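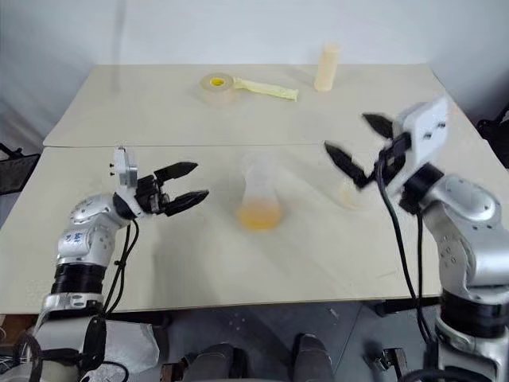

By the Inskip Learning Systems Office
Filed under: Project updates | Automation

The Simau project has completed its first full month of recorded demonstrations at the Inskip site, and the office is pleased to report that the collection is on schedule. Members who attended the June briefing will recall that the purpose of the project is to gather a body of worked examples from which a control system can learn ordinary handling tasks. The present series concerns cups, including cups with liquid in them, and the handling of these by a two-armed robot at a table.

Each example is called an episode. An operator guides both arms through a task from start to finish while the cameras and the joint sensors record. The operator then marks the episode as complete, incomplete or void, and the table is set again. The first series calls for 400 complete episodes. Incomplete episodes are kept in a separate folder and are not deleted, as the training group at Skirura has asked to study them. Void episodes, meaning those with a recording fault, are removed at the end of each session.

Choice of tasks

The cup series was selected after some discussion between Inskip and Skirura. Clear plastic cups are difficult for a camera. Their edges are faint, they take on the colour of whatever lies behind them, and a pale table offers little contrast. A system trained only on solid, brightly coloured blocks will tend to do poorly when it meets one. Coloured liquid gives the camera more to go on in one part of the cup and leaves the remainder as hard to see as before, and both conditions are wanted in the record.

Liquid also places a limit on how the arms may move. A cup that is tipped too far or set down too quickly will spill, and operators have had to learn a slower and more even manner of working than they used for the dry tasks last winter. Several remarked that their first attempts were stiff. The office has taken the view that early episodes of this kind should stay in the collection, provided they meet the written standard for completion, and has noted them in the session log so that they can be weighted differently later if Skirura wishes.

Other household and packing items may be left toward the back of the table while the cup tasks are carried out. A roll of packing tape and a long sponge strip are among those in use at present. They are not handled in this series. Their purpose is to give the system experience of a table that holds more than the object of interest, and their positions are to be changed between blocks of episodes. The same rule applies to the two tables themselves, which stand together with the far one slightly higher. The seam between them has been retained on purpose, after a trial on a single surface produced a model that faltered whenever it met an edge.

Session arrangements

A session consists of 36 episodes, divided into blocks, with a rest of 30 minutes at the midpoint. This limit was set following the winter series, when operators working longer sessions showed a clear falling off in care toward the end of the day. The office does not intend to raise it. Departments that have asked for faster delivery are reminded that a poorly performed episode costs the project twice, first in the recording and again in the review.

Before each block the operator is to confirm the following:

Both grippers open fully and close evenly.
Cables hang clear of the elbow and wrist joints through the full reach of both arms.
The cup is placed within the marked range given on the task sheet for that block.
The fill level is as stated on the sheet.
The camera view takes in both grippers and the whole of the working area.

The second point deserves particular attention. Cables from the wrists are long enough to catch on the front edge of the near table when the arms draw back, and two episodes in the first week were voided for this cause. Operators should stop the recording at once if a cable becomes taut. The episode should be marked void even when the task itself has been carried through.

Review and labelling

All complete episodes are reviewed by a second person within the same week. The reviewer watches the recording at normal speed and assigns a short written instruction to it, in plain language, such as a member of the public might use. "Move the cup to the left" is acceptable. Technical terms for the arms, the joints or the grippers are not. Bronance, which supplies the labelling software, has now added a spelling check to the instruction field at our request, and reviewers should see Canadian spellings accepted from this month.

Reviewers are further asked to record which arm made first contact with the cup. This was left out of the original form, and 80 episodes from the opening sessions will need to be gone through again to supply it. The work has been divided among the current reviewers and should not affect the closing date of the series.

There has been a question about episodes in which a second cup is present but partly hidden by one of the grippers. These are valid. The reviewer should write the instruction so that it is clear which cup is meant, by size or by contents, and should not rely on position alone — a cup that is on the right at the start of an episode may not be there at the end.

Next steps

The cup series will close in August, after which the recordings will be transferred to Skirura for training. A first set of trials with the trained system is planned for the autumn at Inskip, using the same tables and a group of cups held back from the collection. Results will be reported in this newsletter whether or not they are favourable.

Staff who wish to be trained as operators or reviewers for the following series may add their names to the list kept at the Inskip front desk. Operator training takes place on Thursday mornings and requires attendance at two sessions. No earlier experience with robots is needed. Applicants should have their supervisor's written approval before the first session.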